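## Cleaning cabinet fronts and woven baskets

Flat gray cabinet fronts hide dust well and show grease badly. A matte finish can look fine under a ceiling light and be covered in finger marks when the sun comes in, so check it from the side before you start.

Mix one teaspoon of dish soap into a quart of warm water. Wring the cloth until it stops dripping and wipe from the top down. Go over it again with plain water, then dry it with a towel. Skip scouring pads and anything sold as a polish. Both leave shiny patches on matte paint, and they don't come out.

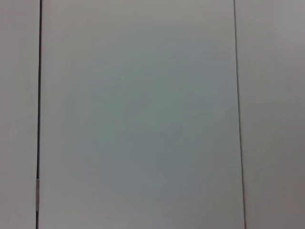 The narrow gaps between fronts collect more dirt than the fronts do. Wrap a thin cloth around a butter knife and run it down the gap once a month. An old toothbrush works on hinges. Keep water out of there.

Doaa Tahiri wrote in to ask about spray cleaners. Spray the cloth, never the door.

### Baskets

Empty them completely first. Take them outside, turn them over and tap the bottom. Then vacuum with the brush attachment, inside and out. 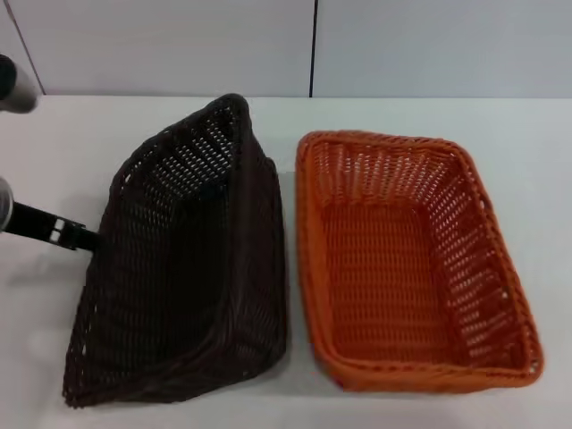
Woven baskets need a dry brush more often than they need washing. Use a soft paintbrush and work along the strands, then across. An open weave, like the dark brown one beside the orange one, lets crumbs fall through, so do the tabletop last. Lift one side and brush under the rim, where the thicker band holds dust. White tops show every bit of it.

If a basket is sticky, use a barely damp cloth and let it dry for 8 hours before anything goes back in. Test colored strands on the underside with a wet cotton swab. If color comes off, stay with the dry brush.

Liners can go in the wash on cold. Hang them up, as the dryer shrinks cotton ones.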